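I've hated folding laundry since I was nine, so I went to Brulleck wanting good news – can a machine take this over yet?

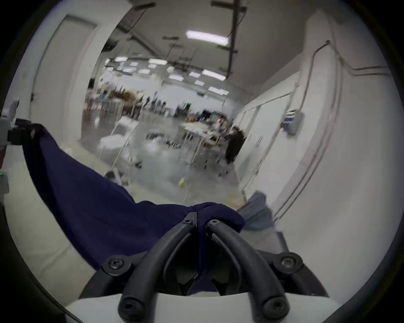 Navy cloth in the gripper's grasp at Brulleck.

Sofia Prata, my guide for the day, says grabbing is the easy bit. Finding a hem in a heap of dark cotton, well, that's where she sighs!
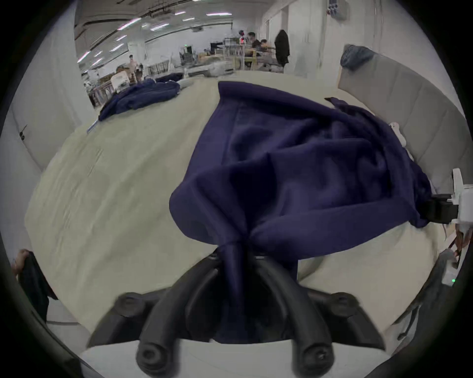

My own basket is still a job for two hands and a podcast. Ask me again next June – I'll be the one with the wrinkled shirts.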